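Workshop Floor Forum > Safety and Good Practice > Two-arm rigs: who actually keeps to the floor tape?
11/01/2023

ruan_r
Our site at Gretville has new house rules for anyone working near the two-arm humanoids. It's 47 clauses long. I have read all of it, which puts me ahead of whoever signed it off, going by the fact that clause 8 refers you to an appendix that doesn't exist.

The main ones: yellow tape round every table, nobody's feet inside it while the arms are live, no loose cables on or over the working surface, floor kept clear, and every object on the table listed on a sheet before a run. Sorting and clearing household stuff is the bulk of our work, so that last one means writing out "bottle, bottle, tub, jug" all day.

My question is whether any of this does anything. I've worked under three sets of rules like it and the tape has never stopped a single person.

sudheer_h
Tape isn't meant to stop you. It tells you where the line is, so that when somebody gets clouted there's no argument about where they were standing. Whether you call that safety is up to you.

fu_bench
Disagree with Sudheer. We moved our tape out after measuring the reach with the elbow straight and people did start keeping back. The old line had been put down by eye and everyone could see it was in the wrong place, so they ignored it. Put it in the right place and they mostly don't.

ruan_r
"Mostly" is doing a lot of work there. How did you measure it? And who checked that they kept back, or is that just how it feels?

fu_bench
Long arm position, hand open, longest thing it's allowed to hold, then a margin on top. As for who checked, me, by looking up from my desk. Fair point, it isn't a study.

ashwinrai
The object list is the one I'd keep. Grip settings that suit a full bottle will flatten an empty one, and if you don't know which you've put out you don't know what you're testing. Ours has a column for full, part full or empty. It takes a minute.

The cable rule I'd also keep, but nobody writes it properly. "No loose cables" means nothing. Say where they go. Here's the sort of table I mean, everyday items, both arms in use:
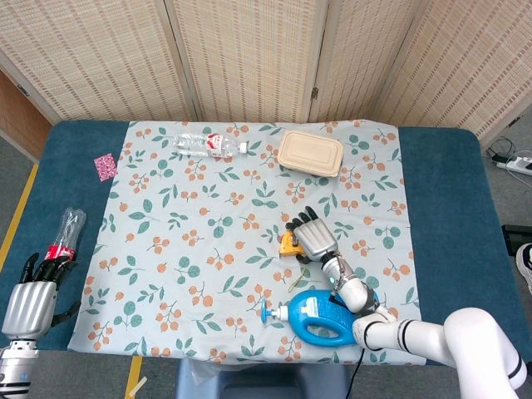
Both hands over the cloth, blue jug under the right arm, thin black cable going down over the table edge.

Look at the cable by the jug. Under Ruan's clause that's either a breach or it isn't, depending on what you think "loose" means, and I bet you'd get two answers from two supervisors. Same with the power strip on the floor at the right. Is a floor "clear" with that on it? The rule has to say.

sudheer_h
Breach. It goes over the near edge, close to a moving arm. I don't need a definition for that.

ashwinrai
And if it's fixed down at the bottom where we can't see it?

sudheer_h
Then whoever fixed it can show me. Until then I treat it as loose.

elango_c
I'm with Sudheer on the cable but you've all gone past the shoe. Right-hand side, below the black thing, there's a toe showing. Where's the tape on that side? I can see yellow on the left and that's it.

ruan_r
Which is my whole point. You can't tell from that whether the person is inside the line, outside it, or whether there's a line over there at all. There may well be one further out. But a rule you can only check by standing in one particular spot isn't much of a rule.

son_luong
I'd go further and say the cloth should be in the rules before the tape is. We had a tablecloth caught by a fingertip at Ilmont and everything on it came along for the ride. Now it's clipped at all 4 corners or it doesn't go on. The Skelel guidance we were sent has 323 pages and not one mention of soft coverings, though it has a whole chapter on signage.

elango_c
Clips are another hard thing for the hand to hit, though. We tried them and took them off. Non-slip mat under the cloth did the job for us.

son_luong
Ours are under the edge, so the hand can't get at them. A mat won't help if the fingers have got hold of the fabric. It'll just let go a bit later.

fu_bench
Depends how much force you allow. We stop well before that.

ruan_r
So that's two sites with opposite practice and both sure of it. I'm supposed to send comments on our document by February. So far I've got: measure the reach and lay the tape from that on every side, say where cables run, put full or empty on the object sheet, and something about cloths that you lot can't agree on. I'd happily bin the other clauses.

sudheer_h
Keep the one about the stop button. You do have one about the stop button?

ruan_r
It's in the appendix.

ashwinrai
Send them the list anyway, and ask for the appendix in writing.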